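We use cookies to remember your preferences and to see which stories people read. By continuing to browse you agree to this. Manage settings.

Last updated: 2021-11-01

The gripper that ate my summer

The first thing my gripper ever picked up was my own sleeve. I'd been squeezing the trigger to see if the links would bind, leaned over to listen for the click I was sure I could hear, and it got a good fat pinch of flannel and held on. I was thrilled! I stood there in the shared workshop at Rencombe, attached to my own project, grinning like a kid who's just been bitten by a very small dog.

I should back up. Back in June I decided I wanted a robot that could tidy a table. Nothing fancy, just crumbs, spilled rice, the stuff that lands around a bowl when you cook the way I cook. I had an arm already (secondhand, six joints, one of them grumpy) and I figured the hand would be the easy part. You print some fingers, you bolt them on, you go get lunch.

Three hands later I had a shoebox full of broken links and a much better understanding of why people buy these things ready made.

The design I ended up with is called the Liao, after the street the workshop used to be on before we moved out to the old bakery. It's a hand-held gripper, meaning you carry it around yourself and work it with your fingers, and it has a camera looking down past the fingertips. You do the chore with it, over and over, and the recordings go to train the arm, which wears the same fingers. I love this idea. I am terrible at writing motion code and pretty decent at sweeping, so it plays to my strengths.

The parts that matter are the pads and the links. The pads are plain blocks, flat on the inside, screwed on so I can swap them out when I change my mind (I change my mind constantly). The links are rounded arms with metal-lined holes at the pivots. My first set just ran screw against plastic, and they went sloppy inside a week. You could wiggle the fingertips with your thumb like a loose tooth. Pressing in proper liners was fiddly, and I split more arms than I want to admit before I learned to warm the plastic first and go slowly with the vise.

I printed the whole thing in dark green, partly to cut down on glare in the camera and partly - okay, mostly - because there was a nearly full spool of it on the giveaway shelf.

Then came the sweeping. I started with rice, and rice was a disaster. White rice on a white tabletop is basically invisible to the camera, and to me too after an hour of it. So I switched to dried beans, which are cheap and don't crumble and come in colors. Kidney beans for the big easy stuff, mung beans for the hard stuff. A mung bean is a wonderful little test. It rolls when you breathe on it, and it slips between bristles that would stop a kidney bean cold.

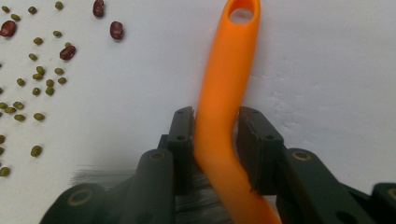

Words and build by the author, from the bench at Rencombe

The brush took almost as long to sort out as the gripper. I'd started with a straight wooden-handled one from my own kitchen, and every time I pushed down it swiveled in the pads and went flat on its face. A handle with a bend in it turned out to be way easier to hold on to. The one I use now is orange plastic with a nice long curve, and once the pads close on that lower bend I can lean into a stroke and feel it push back in my palm. It's got a scuff on it too, so it fits right in with everything else on my bench.

I also had to learn to sweep like a person who is being watched, and it's a strange skill. When I sweep at home I flick. Everybody flicks! You get most of the mess in one go and chase the rest with the side of your hand. But flicking sends a mung bean clear across the room, and the arm will happily learn to do exactly that. So I slowed way down. Touch the bristles to the table, drag, stop, lift, come back around. I caught myself sweeping my kitchen floor that way one night, with little pauses, like I was waiting for applause.

My goal was 3000 sweeps, a number I got from a write-up by the folks at the Kirklow makerspace, who'd done something similar with bottle caps. I made it to 2000 before my wrist filed a complaint. The gripper isn't heavy for the first ten minutes. By the end of an evening it weighs as much as a bowling ball, and I'd start holding it with my elbow propped on the table, and then all the recordings from that evening have this droopy, tired look to them. I threw a bunch of those out. It hurt, but you really don't want a robot that has learned to be sleepy.

So how does the arm do? With kidney beans, great. It comes down, finds them, herds them toward the corner where I usually put the dustpan, and I feel absurdly proud every time. With mung beans it's about where I was in my first week. It gets the middle of the pile and leaves the stragglers, and it has a real blind spot for anything along the left side of the table. I went back and looked at my recordings and sure enough, I'm right-handed and lazy, and I hardly ever bothered with the far left. I've been making up for it since, standing on the wrong side of the bench and sweeping backward.

The pads are next on my list. Flat faces do fine on a fat handle, but on anything thin they only touch along a line, and the tool can pivot. I've got a softer set drawn up with a shallow groove down the middle. I also want to shorten the link arms a little, as they take up a good chunk of the camera's view and I'd like to see more of the bristles when they meet the table. That means redoing the trigger as well, and probably the bracket, and if I touch the bracket I might as well fix the cable that keeps catching on my watch.

If you want to try one yourself, the whole build fits on a small printer and took me 11 evenings once I'd stopped redesigning it. Buy extra liners. Ream the holes before you press anything into them, and check that both fingers close at the same time before you tighten the last screw - mine were off by a hair for a week and I blamed the brush the whole time.

I'm taking it to the open day at Carkovstead next, along with the arm and a fresh bag of beans. I've promised the people running it that I'll bring my own broom for the floor.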